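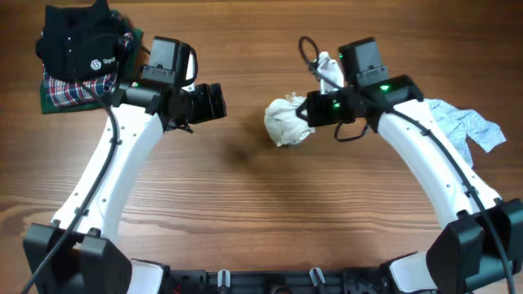
Folded clothing on a wooden tabletop.

4. Setting the drying time

The Bolgate cabinet dryer leaves the factory on Auto. The sales sheet says Auto senses when clothes are done. Treat that claim with care – it reads the air at the vent and knows little about a thick waistband.

1. Hang items with space between them. The rated load is 11 pounds, and we would stay well under it.
2. Turn the dial to Timed and choose 60 minutes.
3. Press Start. The display shows the time left, which tends to be hopeful.
4. When the tone sounds, feel the seams and pockets. If they are damp, add time.
5. Let the clothes cool before you fold and stack them.

Note: "Eco" mode uses less power per hour but runs longer. Check your own meter before you believe in the savings.

Note: Error 226 means the lint screen is missing or crooked. Resetting the dryer will not clear it.

CAUTION: Do not dry rubber, foam or anything cleaned with solvent. Clean the lint screen after every load – the reminder light only comes on after 200 hours.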